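Schachabend im Verein: Uhr ja oder nein?

Forum > Vereinsleben > Spielabende und Turniere

turmendspiel_kalle
Moin zusammen, ich muss mal was loswerden. Bei uns in Trarken gibt es seit November Streit über die Schachuhr am freien Spielabend. Früher haben wir einfach gespielt, bis einer matt war oder keine Lust mehr hatte. Jetzt will der neue Spielleiter (Yaroslav Yatsenko, netter Kerl, wirklich!) dass jede Partie mit Uhr läuft, 23 Minuten pro Nase. Ich bin da ehrlich gesagt zwiegespalten. Wie läuft das bei euch?

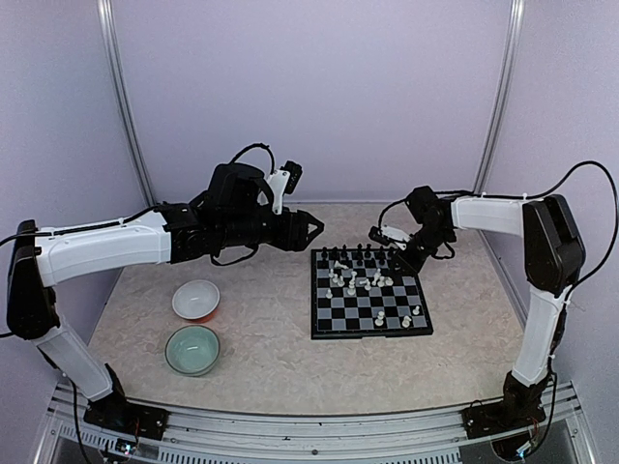

Ich spiele seit meiner Schulzeit und hab nie viel von Blitz gehalten. Wenn ich im Mittelspiel eine Viertelstunde über einem Springeropfer brüten will, dann will ich das dürfen. Andererseits sitzt dann halt immer jemand rum und wartet, bis ein Brett frei wird. Gerade die Jüngeren gehen dann um neun nach Hause und kommen nächstes Mal nicht wieder.

Lissi_e4
Kann ich total verstehen, aber ich bin klar für die Uhr. Wir hatten einen Herrn, der hat für seinen zwölften Zug so lange gebraucht, dass ich in der Zeit ein Kreuzworträtsel gelöst habe. Ein ganzes!!

hekano
23 Minuten finde ich eine komische Zahl. Warum nicht 25 oder 20?

turmendspiel_kalle
@hekano das hab ich auch gefragt. Der Hausmeister schließt um zehn ab, und so passen nach dem Aufbauen genau drei Runden rein. Sagt Yaroslav. Nachgerechnet hab ich es nicht.

V. Marchuk
Ich halte dagegen. Freier Spielabend heißt frei. Wer Uhr will, kann Uhr spielen, wer keine will, lässt sie im Schrank. Bei uns in Kavum machen wir es genau so und es hat noch keinen Aufstand gegeben. Zwang vertreibt die Leute viel schneller als eine lange Partie.

Lissi_e4
Ja, und am Ende setzt sich der Langsamere durch, weil keiner unhöflich sein will. So war es bei uns jedenfalls.

V. Marchuk
Dann muss man halt mal den Mund aufmachen, Lissi. Wir sind doch erwachsen.

bauernopfer
Leute, bleibt friedlich :-) Ich werfe mal was anderes in den Ring: Wie haltet ihr es mit Essen am Brett? Das ist bei uns der viel größere Zankapfel. Einer kommt immer mit Salzstangen, und danach sind die Figuren eklig.

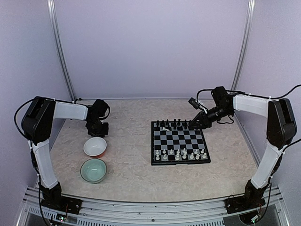 Wir haben jetzt die Regel, dass alles Essbare auf dem Tisch an der Tür bleibt und man zwischen den Partien hingeht. Kaffee am Brett ist erlaubt, solange ein Deckel drauf ist. Seit mir mal ein halber Becher Kakao über die Notation gelaufen ist, bin ich da streng.

Lissi_e4
Salzstangen gehen gar nicht. Schokolade ist aber noch schlimmer, vor allem auf weißen Figuren.

hekano
Bei uns isst jeder, was er will, und ich hab noch nie eine klebrige Dame in der Hand gehabt. Ihr übertreibt ein bisschen, oder?

bauernopfer
Du warst noch nie bei unserem Jugendturnier. Komm am 19. Juni vorbei, dann reden wir weiter.

turmendspiel_kalle
Zurück zur Uhr bitte, sonst wird das hier ein Kochforum. Ich hab gestern mit Yaroslav telefoniert. Er könnte sich vorstellen, dass 5 Bretter mit Uhr laufen und der Rest frei bleibt. Wer lange denken will, setzt sich nach hinten ans Fenster.

V. Marchuk
Na also, geht doch. Damit könnte ich leben.

Lissi_e4
Und wenn hinten alles voll ist?

turmendspiel_kalle
Dann wird vorne mit Uhr gespielt oder zugeguckt. Ich frag ihn aber nochmal, ob man die Aufteilung nach ein paar Wochen ändern kann, und schreib es dann hier rein.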